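July, just gone six in the morning

Couldn't sleep for excitement so I've been up the allotment at Karkstead already, and the first runner beans are in! Only a handful, but they snapped beautifully and I ate 2 of them standing there in my dressing gown and wellies. The squash has gone mad since the rain (nearly 12 feet of it now, straight through the currants) and I haven't the heart to cut it back. 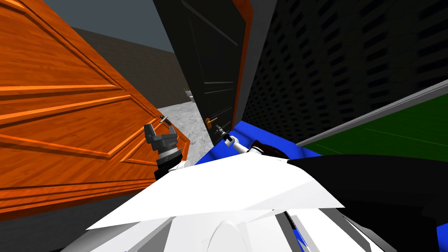

Mirko came by with a bag of his Flendetano plums and stayed talking about blight for ages. He swears by watering at the roots before breakfast, so I'm going to try it on the tomatoes all this week. Darius wants 100 grams of broad beans put by for seed and I must remember to label them this time!

Beans with butter and mint tonight. Ring Mum about the jam jars.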